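Hendex support – ticket 1702
Subject: Gripper loses hold on shaker during lift (simulation)
Opened by: Maya Salameh
Assigned to: Issa Aoun
Status: open, fix in test

Maya Salameh
Since I pulled the April build of Zallumby, the countertop task keeps failing at the same step. The hand closes on the salt shaker, starts the lift, and then the shaker shoots out sideways. No error from the planner, and the log says "grasp OK" right up to the drop. Out of 70 runs, 10 ended this way. Same start pose every time. I love how smooth the new finger motion is, so I really want to keep this build!

Issa Aoun
Great report, thanks. Could you send a still from just after the lift starts, plus your contact settings?

Maya Salameh
Settings are stock apart from the solver, which I have at 220 steps. Still is below. 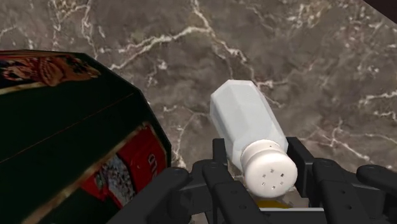
Issa Aoun
I replayed your log and the contact force on one finger jumps between zero and maximum on nearly every step. That's a lovely clear signal – I wish they all looked like this. My first guess was the friction value, but changing it did nothing. Then I looked at the shape of the thing being held. The shaker body has flat sides that meet at edges, and one of the middle links is pressing right on the lower left facets. Our collision mesh for that body is a plain cylinder, left over from the Frade import, so the link is working against a surface that doesn't match the visible one. Can you swap in the faceted mesh and rerun?

Maya Salameh
Swapped it and reran the full set. Three drops now, so much better! The force trace is nearly flat in the good runs. The three bad ones all let go at the cap end.

Blagoje Angelovski
Jumping in from the Rekden side. The cap still uses the old margin in our asset pack. Set it to match the body and clear the mesh cache before loading, or you'll get the old one back. That one cost me a whole afternoon.

Issa Aoun
Nice catch, Blagoje. Maya, please try that with the same seeds and post the trace. I'll hold the ticket open until Elie Issa has checked the other shaker assets.

Maya Salameh
Cache cleared, running now.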